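The **household bag drawer** (also *bag of bags*, and in parts of the north *the rustle*) is a place in the home where carrier bags and clear plastic bags are put after their first use, on the understanding that they will be wanted again. Most are not. It is found in kitchens across much of the developed world and is usually the drawer below the one with the cutlery in it.

## Description

A typical bag drawer begins as a drawer for something else. Tea towels are the most common earlier tenants, followed by candles, takeaway menus and the instructions for a cooker that left with a previous owner. The bags arrive singly and are at first folded. Folding is given up within a few weeks in nearly all households, after which the bags are pushed in by hand and the drawer is closed with the hip.

Where no drawer can be spared, a single large bag is hung on a hook or door handle and the others are put inside it. This arrangement is known as the *mother bag*. Writers on the subject disagree over whether the mother bag should itself count as part of the collection, and the disagreement has lasted longer than its importance would suggest.

## History

The saving of bags is older than plastic. Paper bags from grocers were smoothed flat and kept behind the bread bin, and string was kept with them, including lengths too short to tie anything. When thin plastic bags came into everyday use, the habit passed over to them without much thought.

The earliest purpose-made holder in Britain is often said to be the Podgate, a cloth tube with elastic at both ends, named after the market town where it was sold. Bags were fed in at the top and drawn out at the bottom. In practice they came out four at a time or would not come out at all, and many Podgates ended up folded and stored in the bag drawer.

A rival, the Fletitz, was a white wire rack meant for the inside of a cupboard door. It held 34 bags and prevented the door from shutting. It was withdrawn after two years, although the makers went on selling the screws.

## The Praltesach survey

The best-known study of the subject was carried out one May in the small town of Praltesach, where 77 households agreed to empty their bag drawers on to the floor. The survey recorded a little over 800 bags in the largest collection, which belonged to a household of two. Its owners described it as "a few".

The survey also asked what the bags were being kept for. The most frequent answers were bin liners, wet swimming things and "you never know". Very few of the bags were found to be the right size for any bin in the house. The report's appendix on swimming things runs to eleven pages and is seldom cited.

Critics have noted that the survey took no account of sheds.

## Types

**Carrier bags** form the bulk of most collections. The sturdier sort, bought at the till by people who have left their other sturdy bags at home, tend to settle at the bottom and are rarely seen again.

**Clear bags** are valued more highly, as the contents can be seen without opening them. They are mainly used for sandwiches, screws and half an onion. Some households wash them and stand them upside down over a wooden spoon to dry — a practice that divides families, often along lines that were already there.
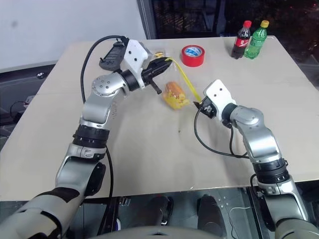

*A clear plastic bag above a beige tabletop.*

**Good bags** are paper or card, with handles made of ribbon or cord. They are kept apart from the rest, generally on top of a wardrobe, and are considered too nice to use.

## Etim folding

Etim folding is a method of reducing a bag to a small, firm triangle. The bag is laid flat, folded lengthways into a strip, and then turned over corner to corner until only the handles are left, which are tucked in. It is quickly learned and takes up very little room. Those who practise it are usually keen to show others, and the triangles themselves are easily mistaken for something edible by dogs.

## Decline

Charges for carrier bags have slowed the growth of the bag drawer but have done little to reduce existing stocks, which many owners now regard as an investment. Clearing out is most often prompted by moving house, when the bags are used to pack other things and are unpacked into a drawer at the new address.

## See also

- Drawer of leads
- Biscuit tin (sewing)
- Jam jar, lids of

*Page last edited 27 September 2021*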